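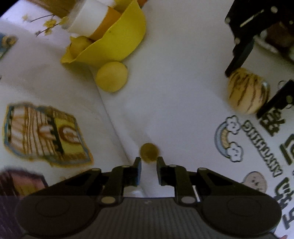

The Home Desk

Magazine > Family > Toys & Play

Does play food need a grocery list?

The Odimeck set costs $149 and promises to teach children "the whole meal." I have my doubts. Spread over a white surface with a few printed drawings, toy food looks the way it always has: a small mustard-yellow ball, a bright yellow holder curved like a boat, something white and round-sided leaning in or behind it. Is the ball a potato? A meatball? The maker has an opinion. A four-year-old will have another by lunch.

Ilona Tóth, who ran a preschool in Trenis for years, isn't sold either. "They sort it once to please you," she told me. "Then the ball is medicine, or the moon."

The booklet lists 71 suggested meals. I tried 2 with my nephew and he walked off during the second, taking the dessert.

Mpho Van der Merwe, who sells the set at Bozsik, says parents like the drawings. I believe him. Parents are the ones paying, and the larger box is $225.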